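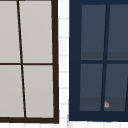 Brown and navy windows, kitchen sim.

gritbin_4: Gevden want our canteen's washing-up done by a machine trained in kitchens like this. We do 400 covers a day. I'm not convinced.

pallas446: Arkach had one in by June. Two of us got moved to trays. Same pay, duller job.

gritbin_4: And who clears up when it jams?

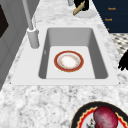
One plate in the sink, another on the counter.

tuppenny: You're both too gloomy. My wrists would love a rest.

pallas446: Mine got one — then they cut my hours.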